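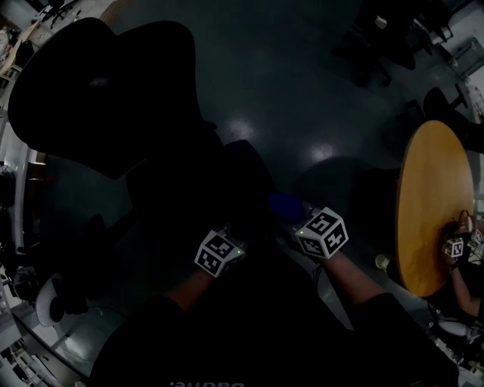

Losing the Left Hand: Fault Report
Ustyna Zhuravel and Keyvan Kiani, Entwistle project

Our project lets a person steer a robot arm by moving their own wrists, and for most of the term it worked brilliantly. Then in December the arm swung sideways during a slow reach, with 2 of us standing close by! Elaheh hit the stop button and no one was hurt, but we wanted to know exactly what had happened.

The log was a great find. At sample 550 the left wrist cube dropped out of tracking. It came back at sample 601, turned by 90 degrees, and our program believed it straight away and sent the arm after it. We had never told it to doubt a reading (a bit embarrassing, but we learned loads from it).

We reproduced the fault with the arm switched off by dimming the lights and crossing our wrists. Now, if a cube goes missing, the arm holds still until the wearer presses a pedal, and any sudden turn is thrown away.

Firouzeh is testing the new version with two wearers at once. We still have to find out whether the floor reflections make dropouts more likely.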